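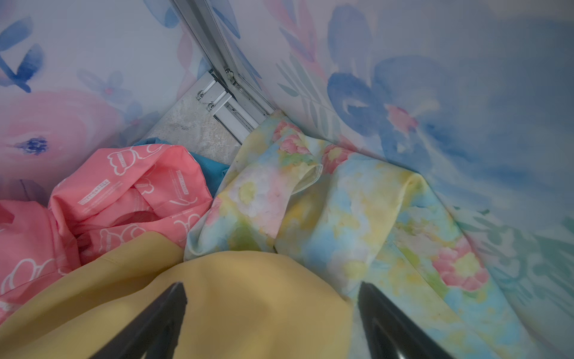 How many times do you have to show a robot arm how to pick up laundry before the recordings are worth keeping?

More than you would like. For picking one garment at a time out of a heap and setting it down flat, I plan on 57 clean demonstrations before I bother training on them. A small change to the task, such as a new place to put the clothes down, takes another 37.

The tips below are for anyone teaching a pair of arms by remote control at home or in a small shop. They come from the notes we keep at the Dolstead bench, with a few additions from Nkrumah Atinga, who runs the same kind of setup at Minstead and has far more patience than I do.

Setting the heap

Drop the clothes from chest height and leave them how they land. If you arrange them by hand you will arrange them the same way every time, and the arm will learn your habit. Re-drop between every recording, even when the last heap looked fine.

Mix colors and weights. Thin, slippery cloth slides off the fingertips and thick cotton doesn't, and you want both in the recordings early on. Wash new items once first. Sizing makes cloth stiff, and it will fold differently after a few weeks of handling.

Steering the arms

Come down slowly, stop just above the cloth, then close. Most bad grabs happen when the operator lowers and closes in one motion. If you are moving the arms by hand, hold the link behind the wrist and keep your own fingers out of the wrist camera's view.

Aim for a ridge or a fold. A flat stretch of cloth gives the fingers nothing to pinch, and you end up scraping the floor.

Use one arm at a time for the first seven recordings of any new task. Bring in the second arm only after the first one is boring to drive.

If you miss, open up, lift clear and try again in the same recording. Keep two or three of these recoveries in the set. Throw out the ones where you fumbled for more than a few seconds or changed your mind about which garment you wanted. 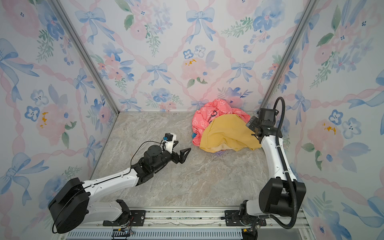 Drawstrings and straps cause more wasted recordings than anything else in the basket. They hook over a fingertip, come up with the wrong garment, and drag half the heap along. Look for them before you start driving: the thin black cord curled on top of the pink printed piece is the sort of thing I mean, and with the yellow cloth draped over the front as well, I would grab the yellow by its dome first and stay away from the cord. When you do have to lift a corded piece, take hold of the cloth well to one side of the loop. Tesmont's operators tie their cords in a bow before the session, but then the arm never sees a loose one.

Looking after the recordings

Name the files by task and garment. Dates alone are useless a month later.

Watch every recording back from the wrist view at double speed. Delete the bad ones the same day — you will not remember which they were.

Wipe the finger pads at the start of each session. Lint builds up and the grip goes soft long before you can see why.

Check the cable slack at the wrist with both arms stretched out as far as the task needs.

Stop after 90 minutes. Tired driving shows up in the data as little wobbles before each grab, and the arms will copy them.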